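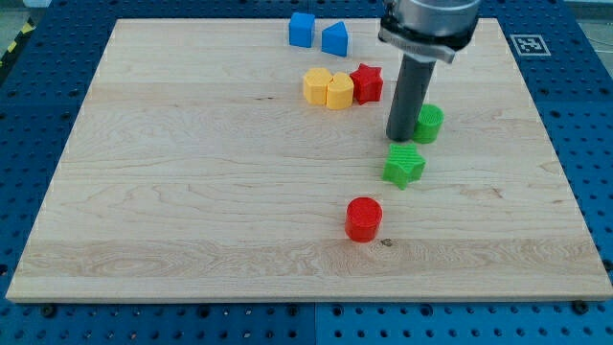
Mernari bench cell for small parts

The Mernari is an arm and table set for workshops where people still sort small parts by hand. It is supplied with a perforated table, a flat wooden board and one straight rod tool. Your own team can do the setup, no programmer is necessary.

What changes for your staff

At the Ostham plant the cell has been in use for 287 shifts. Before, two persons stood at the sorting table the whole day. Now one of them prepares the board and checks the result, and the other moved to final inspection, with the same pay. "My shoulders are better, but I had to learn to trust it, and this took until August," says Graziella Russo of the sorting team. We advise to plan five days of training and to include the people who know the parts best.
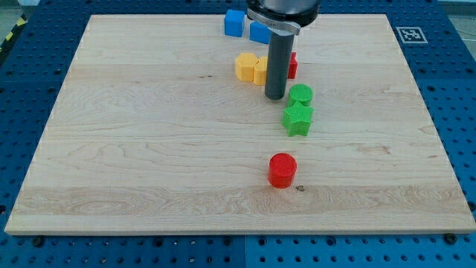 Operators decide the order of work, and they can change it at any time from the panel. For practice we recommend simple pieces in a few colors and shapes before real parts come on the table. Leave one piece well away from the others, like the red cylinder in the lower middle of the board, and let the trainee plan the moves for it first. Pieces that stand close together, such as the two yellow ones, are better kept for the second day.

Technical data

Maximum part weight: 67 g
Service interval: 4,000 hours
Power: standard wall outlet
Operator panel: English, Italian, Spanish

Delivery and training

Lucrezia Lo Presti at our Oldale office arranges visits and training dates – please write to her with a short list of your parts.

Page updated June 2024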